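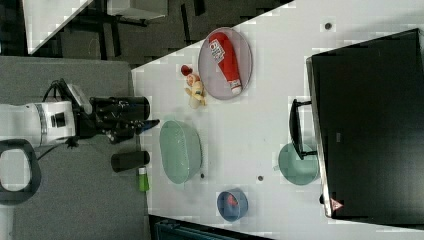

3 min read

Home Projects Papers Team Contact

2019-01-23
By Zoriana Lysenko and Úna Phelan

4. Tabletop sorting trials

4.1 Setup

Figure 1. Bench layout for the sorting task, arm side. Hand over the near edge of the table, tube on the gray plate, green basket empty.

All trials in this section were run on the one bench. White table, arm coming in from the side, hand mounted at the wrist bracket. Cabling was left looped over the wrist (Fig. 1), not ideal, see 4.4. The class had the bench two afternoons a week so the layout had to be quick to put back. We did it by eye from a printout taped to the wall. Teams were told not to improve it. Two did.

The object set was kept mixed on purpose. A squeeze tube, a small toy figure, a little bottle with a cap, bowls of different sizes and the oval mesh basket. Soft, hard, light, tippy. Earlier the course used foam blocks only and every controller looked good on foam blocks.

4.2 Task

Pick the tube off the plate, place it in the basket, return to rest. Then the toy, same basket. A trial counts as a success if the object ends fully inside the rim and the basket is still upright. Touching the plate is allowed. Pushing the plate more than a hand width is a fail, this rule was added in week two after a long argument.

Each team ran their own grasp planner. Team Flalik used a fixed list of hand poses and a simple check on which one fit. Team Uko learned the approach angle from demonstrations recorded by the students themselves, 30 per object. Same arm, same hand, same speed limit for both.

4.3 Results

In total 1,970 trials were logged, of which 1,232 were successes. The rest are mostly tube failures. The tube gives when squeezed and then rolls out between the fingers on the lift, so a grasp that looks fine at the plate is gone by the basket. Flalik did better on the toy, Uko on the tube. Neither did well when the tube lay diagonally across the plate, as in Fig. 1, and we think this is the plate rim geting in the way of the thumb side.

Basket failures were less common than expected. It is light and has see-through walls, which we thought would upset the depth readings. Some noise, yes, but both teams placed from above and got away with it.

4.4 Problems

Cable snag. 32 trials were stopped by hand for this and are left out of the totals above. Rerouting is planned for May.

The holes in the table top. Small dark spots, and Uko's detector proposed them as objects on a bad day. Masked out by hand for now.

Logging. Teresa Duggan rewrote the logger halfway thru the course, so the early files have no grip force. Any force numbers in section 5 come from the later sessions only.

Operator effect. Not controlled. Nisreen Haddadin ran most of the Uko sessions and is simply faster at resets then the rest of us, so the time per trial should not be compared across teams.

Last updated: week 9, tube counts corrected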